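Porthorpe Coffee Table with Carved Apron 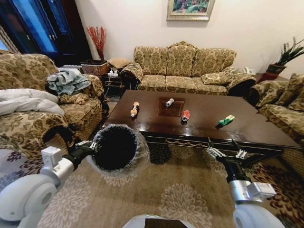
LIVING ROOM > OCCASIONAL TABLES

The Porthorpe is a full-size coffee table in a dark reddish-brown finish with a high gloss. A carved gold-toned trim runs along the front of the apron, and a square panel of darker wood is set into the top.

Wipe with a soft cloth and use coasters under hot cups. Do not use wax or silicone sprays on the trim.

Width: 132 cm
Height: 43 cm
Assembly: legs attach with the bolts supplied

The matching Dusorport side table is sold separately. Free delivery on orders over $300. Returns are accepted if the table is unused and in its original carton.

Questions about stock: ask for Maricel Malabanan in the Flenetti showroom.

We use cookies to remember your cart. Accept | Settings

Contact us | © Flenetti Furniture | Back to top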